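Members' Forum: Courts and Constitutions
Topic: Should the Nonham charter allow dissenting opinions to be published?

Nabil Daher wrote:
Members will be aware that the Nonham charter review closes to written comments shortly. Clause 4 of the draft would require the charter tribunal to issue a single judgment in every case, with no separate or dissenting opinion made public. I should be grateful for the views of colleagues before the reading group settles its reply. My own position is that the clause should be supported. The tribunal is young, and a divided bench invites the losing side to treat each ruling as a matter of who sat on the day.
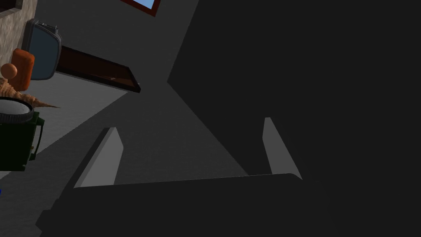 I would add that the clause does not forbid a judge from disagreeing in private deliberation. It concerns publication only.

Noura Fakhoury wrote:
I am unable to agree with Mr Daher. A single judgment conceals the strength of the argument on the other side, and later benches are the poorer for it. In the Kokstead land case, the point that the minority judge had raised was the very one on which the rule was changed in May. Had that opinion remained in a drawer, counsel would have had to begin again.

Ayman Zein wrote:
A small correction to the above. The Kokstead opinion was a concurrence on the result and a dissent on costs. It is often cited as a full dissent, including in the Civstead handbook, but the text does not bear that out.

Noura Fakhoury wrote:
I accept the correction as to form. The passage on notice, to which I was referring, departs from the majority all the same.

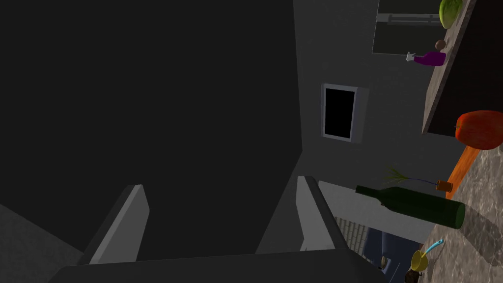

I would also ask Mr Daher how the clause is to be squared with the duty in Clause 3 to give full reasons. If the bench divides, the reasons of the majority are only part of the reasons.

Nabil Daher wrote:
Clause 3 speaks of "the reasons of the tribunal". I read that as the reasons on which the order rests, and no others.

Raed Srour wrote:
May I suggest a middle course? Separate opinions could be published without the name of the judge. Mwaipopo's paper on small tribunals sets out such a scheme and deals fairly with the objections to it.

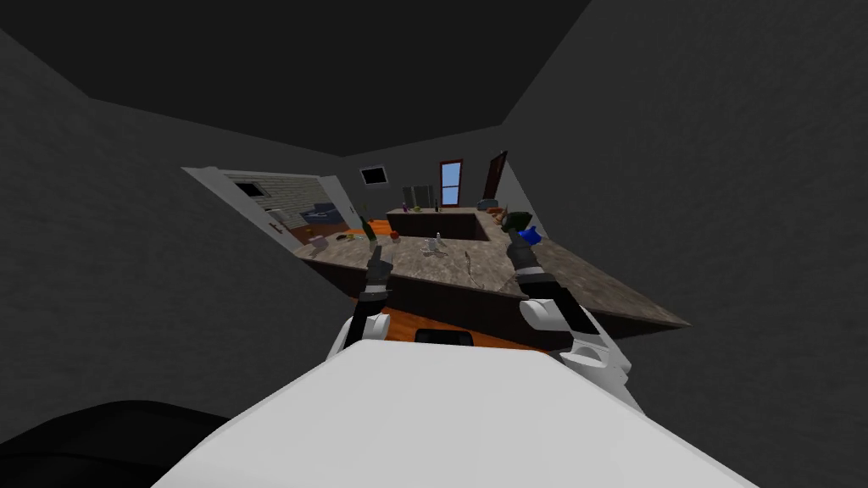

The paper is long – 200 pages with the annexes – but the second chapter may be read alone.

Ayman Zein wrote:
With respect, on a bench of seven the style of each judge is soon known. Unsigned opinions would be attributed within a week, and perhaps wrongly.

Rami Karaki (moderator) wrote:
I am obliged to all who have contributed. The reply will record that members were divided on Clause 4 and will set out both positions, together with Mr Srour's proposal. Any further wording should reach me by August 25, 2022, quoting reference 2295.

Noura Fakhoury wrote:
Noted. I shall send a short paragraph on Clause 3.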